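Security & Access > Hardware Keys

Nostumik Hardware Security Key

The Nostumik key is a small USB security key for people who want something stronger than a code sent by text message. You plug it in, touch the top, and you're signed in. It works as a second step on top of your password, or in place of the password where the site allows it.

Each key holds up to 100 sign-in credentials. Deleting one frees the space straight away. The key has no battery and doesn't need charging, and it stores no browsing history, names or email passwords.

We recommend buying two. Register both on every account, carry one and keep the other somewhere safe at home. If you lose the first, sign in with the spare and remove the missing key from your account settings. We can't unlock an account for you or copy one key to another — the secrets never leave the device. 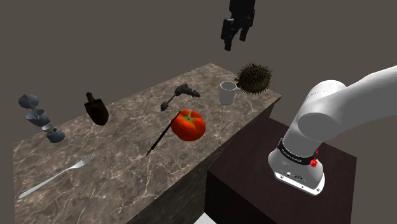 Stone-look countertop with a coffee pot shown in separate parts.

Setting up

Open the security settings of the account you want to protect and choose the option to add a security key. Plug in the key when asked, then set a PIN. Eight wrong PINs in a row will lock the key, and it will have to be reset. A reset wipes all stored credentials.

For workplaces

Kurcombe is our management licence for organisations. It covers up to 300 staff and lets your IT team see which keys are registered, cancel lost ones and set a minimum PIN length. Orders for more than 3000 keys are packed to your own colour and labelling — please allow extra time for these. Tülin Gezer looks after workplace orders and can send a sample pair.

In the box

One key, one Skatby cord loop and a printed setup card. The Zaidi USB-C adaptor is sold separately, catalogue number 382.

Firmware can't be changed after manufacture. Keys made before November don't support the longer PIN.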